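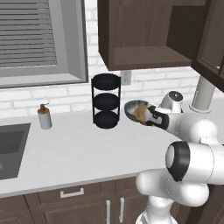 Slide 1: speckled bowl, three-tier rack, marble-style counter

Talk: getting people to cook at home again. 20 min slot, keep it moving.

Open w/ the Vostlow survey - 285 households, most common dinner was toast. Wait for laugh. Then: why? Not money. Time, and the kitchen feels like a chore.

Kerstin Wiegand's point (credit her!!) - folks quit at the cleanup, not the cooking. One-bowl meals. Lentils, rice, egg on top. Say the lentil thing slow, people write it down.

Ospina class: 7 weeks, same 2 recipes to start. Boring on purpose. By May they were swapping stuff in on there own.

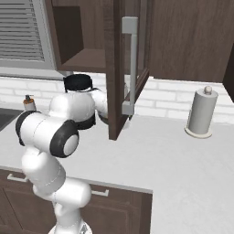
Next bit, storage. Things you use daily go at the front, eye level. Spices NOT over the stove. Fergal will ask about freezers - say yes, label everything, move on.

Cost slide. Kotness pantry list, read out the top few only. Handout has the rest, more than 2,439 printed so far so pleese take one.

If short on time skip Gretska story. Water. Questions til 4:15, then they need the room.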